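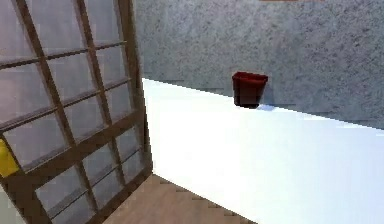

A dark red container on a white surface, beside a wooden lattice panel, in a computer-rendered household setting.

The question of when a machine will be able to tidy a kitchen has been put to engineers for several decades, and the answer has generally been "soon." The lead engineer of the household tasks program at Plandance takes a more careful position. In an interview given at the organization's Flerndale office in August, the engineer, who asked to be identified by position only, described what present systems can do, what they cannot do, and why most of the training is carried out in simulated rooms.

"We are able to say that a machine can pick up a cup and place it on a shelf," the engineer said. "We are not able to say that it can clear up after breakfast. Those are very different statements, and the public hears them as the same one."

The program, known internally as Caren, began with a list of chores collected from households and small shops. The list ran to 456 entries. Many were variations on the same few actions: lifting, opening, wiping, sorting, putting away. Others proved difficult to define at all. "Straighten up the counter" appeared on the list early and has since been withdrawn from testing. "We could not agree among ourselves when it was finished," the engineer said.

Simulation allows a task to be repeated with small changes in the position of an object, the direction of the light or the layout of the room. Caren currently draws on 1,009 simulated rooms. According to the engineer, the simpler objects in them are often the most useful. A small open container standing near a wall requires the system to judge how far away the wall is, where the rim lies and how much space remains for a hand. A large door or panel close to the viewpoint adds a further demand, as the machine must plan its movement with part of the room hidden.

"People expect the object to be the hard part," the engineer said. "Very often it is what stands next to the object. A person leans around a door without thinking. We have to teach that."

Asked about translucent materials, the engineer acknowledged that they remain a source of error. Depth sensors may read a pane as a solid surface, as an opening, or as something in between. Bright white countertops present a related problem, offering few visual features by which a system can measure distance. Neither difficulty has been fully resolved, although performance on countertops improved this year.

The shop floor is considered more promising. Sebastian, the program's stocking platform, handles boxed goods on straight shelves and has completed 2 trials in working stores. Aisles are wide, packages are rigid, and staff can be asked to keep certain areas clear. The engineer was nevertheless reluctant to describe the work as complete. During the second trial, the platform stopped 16 times to request assistance, most frequently when an item had been returned to the wrong shelf by a customer.

"The staff were patient with it," the engineer said. "They also told us plainly that they would have been faster on their own. We put that in the report."

On the subject of the home, the engineer declined to give a year. Single tasks under favorable conditions, such as moving dishes from a rack to a cupboard, were described as "within reach." A machine that could enter an unfamiliar kitchen and work without supervision was described as "a research question." Cost, noise and the safety of children and pets were mentioned as separate matters that would need to be settled before any product could be considered.

The engineer was also asked whether results obtained in simulation could be trusted. "They can be trusted to tell you what to test next," was the reply. "A rendered cup does not have coffee dried to the bottom of it." Tasks that meet the required standard in simulation are repeated with physical equipment in Flerndale before they are reported as successful, and a portion of them fail at that stage. The next group of household tasks to be tested in this way will cover opening and closing, beginning with sliding doors and cabinet drawers.

Published 10/12/2018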